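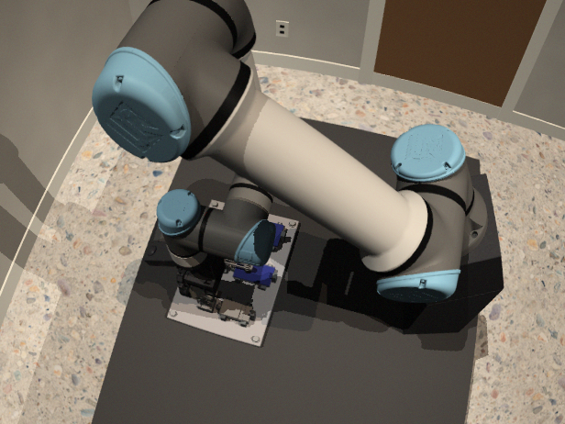
Colour output from the Ralla on the second floor at Hamness has shifted towards magenta on all coated stock. Plain paper is unaffected. The shift is worst in pale, low-saturation colours and hard to spot in dark ones. Same result from two workstations, so I have ruled out the individual user profiles.

Status: Resolved
Queue: Print and imaging
Handled by: Hanne Suominen

Tuesday, 09:10
Nozzle check printed. All channels complete, no gaps. Ran one light clean anyway and repeated the check - no change. Head alignment within limits.

09:45
Printed the internal test chart from the printer's own menu, bypassing the Stetimel print server. Greys are neutral on coated stock. This points away from ink and heads and towards something in the server or the driver.

10:20
Opened the Stetimel queue settings. Resolution 300 dpi, media type set to coated, rendering intent perceptual. All as documented. The output profile listed was the one we made for Chuensuk coated in March, so the name at least was correct.

11:05
Resent the same page with colour management switched off in the application. Cast still present. Resent with colour management off in the server and on in the application. Cast gone, although the blues were a little flat. The server is applying a conversion it should not be applying, or applying the wrong one.

11:30
Compared the profile file on the server with the copy on the shared drive. Same name, different size. The server copy was overwritten by the generic profile when Stetimel was updated to build 19. The update put its default media set back without asking and reused our file name.

13:15
Restored the March profile from the shared drive and restarted the print service. First page still had the cast. Found 17 jobs held in the queue, already processed with the old conversion. Deleted them and asked users to send again.

14:00
Printed the same page fresh. Light blue is light blue again and beige is neutral. Measured the grey patches on the test chart and all are inside our tolerance.

Follow-up
Profile renamed with a site prefix so that the next update cannot overwrite it. The folder is now read-only for the service account. Allow 45 minutes after any restart before measuring - the dryer needs to settle on coated stock. If the cast comes back, check the file size before cleaning the heads.

Closed.

3 comments | 2 shares

Related tickets
Ralla reports wrong paper width after roll change
Stetimel queue stuck on "processing"
Chuensuk coated: curling at the leading edge
Request for a second cutter blade, Hamness

Home | Tickets | Knowledge base | Contact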